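Kostach frischt den Flultska auf — und ich durfte schon mal gucken

Also gut, das neue Jahr fängt für mich mit einem Auto an, das ich eigentlich schon abgeschrieben hatte. Kostach hat den Flultska überarbeitet, das große Coupé-SUV mit dem breiten Hintern, und wer auf den ersten Fotos nichts Neues entdeckt, braucht keine neue Brille. Die Scheinwerfer sind etwas schmaler geworden, die Schürze vorn hat größere Lufteinlässe, hinten sitzen die Endrohre weiter außen. Das war's dann auch schon mit dem Blech!

Spannender finde ich, was drunter passiert ist. Der V8 bekommt andere Turbolader vom Zulieferer Fabbri und leistet jetzt 27 PS mehr als bisher. Dazu gibt es eine neu abgestimmte Achtgangautomatik, die beim Zurückschalten nicht mehr diese Gedenksekunde einlegt (wer den alten gefahren ist, weiß, was ich meine). Auch das Steuergerät fürs Fahrwerk ist neu und soll die Dämpfer deutlich schneller nachregeln.

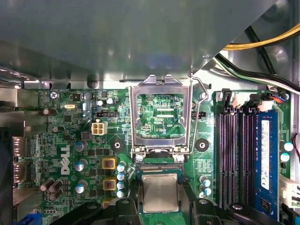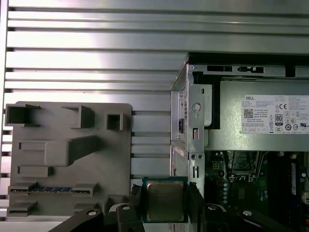

Mailand, 8. Januar

Bei der kleinen Vorstellung hier in der Stadt habe ich mir Projektleiter Corrado Cirillo geschnappt, und der war erstaunlich offen. »Wir haben drei Winter lang nur an der Lenkung gearbeitet«, hat er mir erzählt, und dass ihm das alte Modell um die Mittellage herum immer zu taub gewesen sei. Mir auch, habe ich gesagt, da hat er gelacht. Ob es besser geworden ist, kann ich noch nicht beurteilen, ans Steuer durfte nämlich keiner von uns. Sitzprobe ja, Motor starten nein — schade!

Die Sitzprobe hat sich aber gelohnt. Die neuen Sportsitze kommen von Zenetti, haben ordentlich Seitenhalt und drücken mich trotzdem nicht an den Schultern, was bei meiner Figur schon was heißen will. Die Klimaanlage hat wieder richtige Drehregler, hurra! Hinten wird es unter dem abfallenden Dach weiterhin eng, da hat sich rein gar nichts getan, und die Ladekante ist immer noch so hoch, dass man Getränkekisten lieber von jemand anderem einladen lässt.

Serienmäßig steht der Flultska jetzt auf 22-Zoll-Rädern. Die Karbonbremse bleibt aufpreispflichtig, ebenso die Wankstabilisierung. Für die Lackierung stehen 24 Farben zur Wahl, darunter ein ziemlich giftiges Grün, das mir auf den Farbkarten besser gefallen hat als auf dem Auto in der Halle.

Gunnel Hovland, beim Hersteller für den Vertrieb in Nordeuropa zuständig, rechnet mit den ersten Auslieferungen im März. Zu den Preisen wollte sie noch nichts sagen, nur dass der Aufschlag gegenüber dem Vorgänger »überschaubar« bleibe. Na, da bin ich gespannt. Die Preisliste soll zum Bestellstart kommen, und eine Probefahrt ist mir für das Frühjahr versprochen — am liebsten wäre mir eine Passstraße, aber ich nehme auch die Autobahn.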